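Jiltthorpe Hall kitchen
Safety checklist with comments

Inspection date: 2025-03-02
Checked by: Manju Yadav
Also present: Ramesh Kashyap (bookings)
Next check due: November

Marks used: OK, Fix, Watch. Anything marked Fix has a person's name beside it.

1. Entry and floor

1.1 Doorway clear to full width — OK
1.2 Floor sound, no lifted edges — Watch. One corner near the side door is starting to curl. It was pressed down and will be looked at again next time.
1.3 Mats lie flat — Fix (Deepak Nishad). The rubber mat from the porch has a torn edge. Throw it out, don't move it to the storeroom.
1.4 Mop and bucket put away — OK

2. Fridge and cold storage

2.1 Door seals clean and closing all the way round — OK
2.2 Thermometer inside, reading 5 °C or colder — Fix (Brijesh Sandhu). The reading was fine but the thermometer is cracked. Replace it before the next hire.
2.3 Nothing stored on top — OK
2.4 Raw meat on the lowest shelf — OK, none in there on the day
2.5 Food labelled with name and date — Fix (all hirers). Three tubs had no label and went in the bin. Ramesh will put a line about it in the booking email.

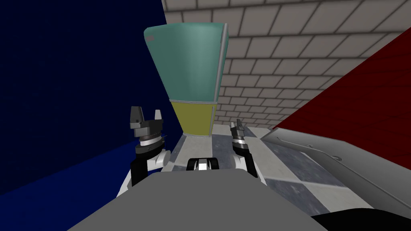
3. Electrical

3.1 Appliance tags in date — Fix (Brijesh Sandhu). The urn and the sandwich press are both overdue. Out of use until tagged.
3.2 Safety switch tested with the test button — OK, tripped straight away
3.3 Leads undamaged and kept away from the sink — OK
3.4 No double adaptors — Watch. We took one away last time and another has turned up.

4. Stove and gas

4.1 Burners light first go — Watch. Back left took two tries.
4.2 Shut-off valve easy to reach and labelled — OK
4.3 Rangehood filters free of grease — Fix (Deepak Nishad). Soak overnight and dry fully before refitting.
4.4 Tea towels hung well away from the flame — OK

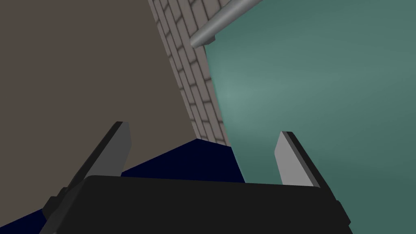

Kitchen, black two-fingered gripper with fingers apart.

5. Fire and first aid

5.1 Extinguisher gauge in the green, pin and seal in place — OK
5.2 Fire blanket on its hook — OK
5.3 First aid kit complete — Fix (Zsófia Bárány). Short of burn gel and the blue bandaids. The saline is past its date. Reorder number on the kit lid is 408.
5.4 Emergency numbers on the noticeboard — Fix (Zsófia Bárány). The sheet still gives the old alarm code contact. Reprint.

General comments

The kitchen was in better order than at the last check. Of the items we marked Fix then, only the appliance tags have carried over. Brijesh has a quote of $196 for tagging everything in the building, and Manju has asked him to go ahead.

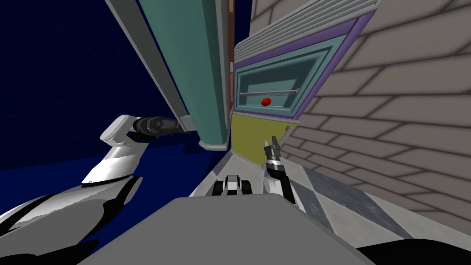
The other cost to plan for is the hot water unit. It passed this time, but the relief valve drips and the plumber thinks it has a year left at most. His price for a new one is $689 fitted. If it gets worse before November, turn it off at the wall and ring Ramesh.

Hirers are reminded that the key goes back in the lock box the same night. Please report breakages, even small ones, in the red book.

Signed: M. Yadav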